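3.2 Demonstrations by hand

Tasks in the Ivby set were shown with a hand-held gripper, with no robot in the room. Torquil Aitken and Shona Baird gave 481 of the demonstrations, all of them with clothing. Black cloth was kept in on purpose - it hides its own folds, and our earlier policy often closed on air.

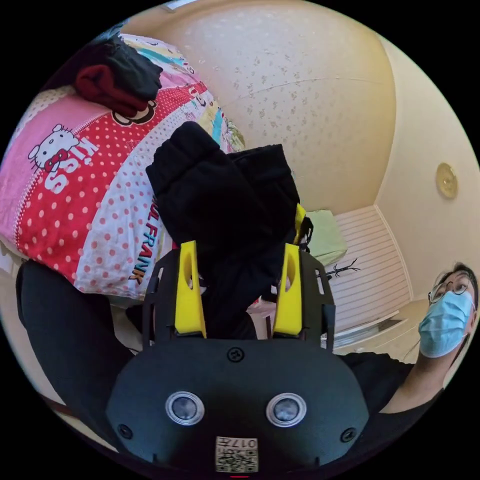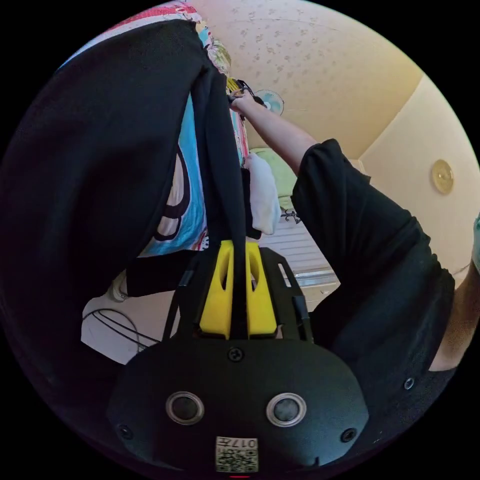 Figure 4. Two moments from a garment task, seen from the gripper. Black fabric lies between the yellow fingers in both.

Each demonstration was trimmed to start 5 frames before the fingers first moved. Runs given by remote control are treated separately in Section 3.3.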